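Every few months a new stack promises to make cloth a solved problem. The latest to land on my desk is Stuvix, a planner that takes demonstrations from a hand-held gripper and is supposed to produce folding behavior for any arm you own. Its release notes mention 3,338 demonstrations. I'd trade most of them for a decent log viewer.

My trouble is with perception, and with how little these tools will say about it. A black garment is a hard object. It has few visible edges inside its own outline, and a depth estimate over it is often a guess with a confident number attached. Put it on something shiny and the guess gets worse.
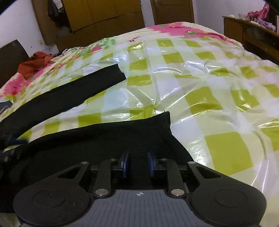 *Black cloth on a checkered quilt, with blue finger pads open toward it.*

Prasanna Debnath, who worked on tracking at Jirnau, once told me to read the rejected data before the accepted data. I asked for that here and got a spreadsheet with 107 rows and one column of reasons. Most of them said "quality." Was that blur? Lost pose? A person's opinion at four in the afternoon? A filter that can't name its reasons will throw away fast motion along with bad motion, and then we act surprised when the policy moves like it's underwater.
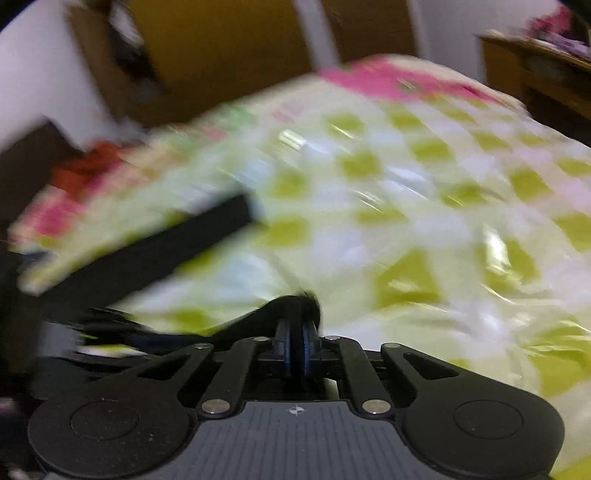 Planning gets the same soft treatment. Stuvix reports a grasp score between zero and one, and Meinir Harries and I spent most of a month trying to find out what a 0.8 meant. It tracked how closely the current view matched the training set. Fine, call it familiarity. I wouldn't close a hand on the strength of it.
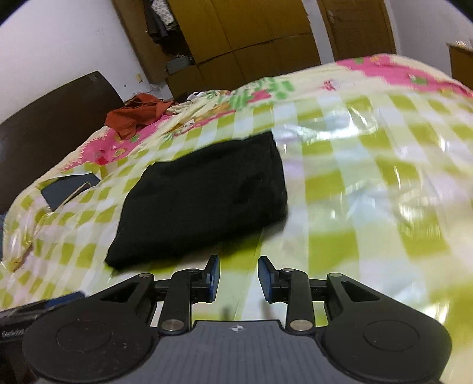

I don't doubt that demonstrations help. I doubt the habit of using them to put off dull work like time sync, calibration checks and a replay tool that shows what the planner believed at each step. Ieuan Pugh wrote one for our group in September and it found two frame-offset bugs before lunch. Stuvix still doesn't ship one, and until it does I'm keeping our old planner.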